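Laundry grabs with a hand-held gripper: what are you all keeping?

tapia_bench
Posted 28/05/2023
Hi all! I'm building up a set of bedroom examples for a small grasping model, all recorded by hand, and I'm having way more fun than I expected. My folder is called Flavirgate (don't ask) and it's at 773 clips right now. Soft stuff only, picked off a bed with a quilt on it.

My favorites are the fluffy things, where it's hard to say where the object stops and the fuzz starts: 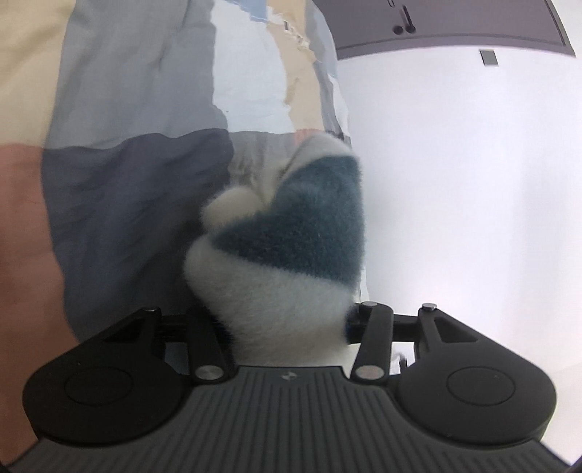
White fluff and a teal band in the jaws, quilt behind.

Question for the group — do you keep grabs where the fingers close on a big wad of fabric, or only the neat pinches?

Dellero
Keep them all! My first 700 were neat pinches and the model froze whenever a sock was bunched up.

saltgrass
Disagree with Dellero. If you keep every messy grab, the model learns messy grabs. I cut 17 of mine last week and the next training run looked calmer to me. Small test, I know.

Dellero
17 is nothing, that could be plain luck. Did you use the same seed?

saltgrass
No, fair point. I'll rerun it.

tapia_bench
Love this, thanks both. I think I'll tag them instead of deleting, "pinch" and "wad", and train 2 versions. Socks would mostly go under pinch for me, held by a narrow bit with the rest draped over the bedding. I also want more variety in the tilt of my wrist, my April clips were all so level.
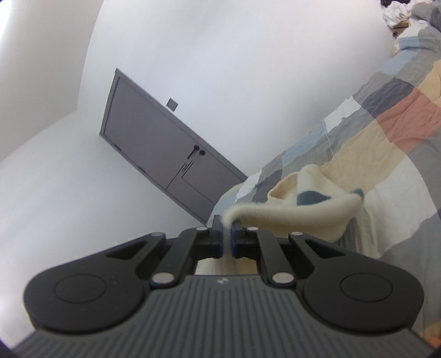

Braulio Contreras: I'd add a third tag for where on the sock you grabbed it. Cuff and toe behave so differently once you lift, and you'll never want to go back and label that later.

tapia_bench
Ooh, yes. Cuff, toe, middle, and "can't tell" for the fuzzy ones. Starting on that tonight!

saltgrass
Please post the numbers even if I'm wrong.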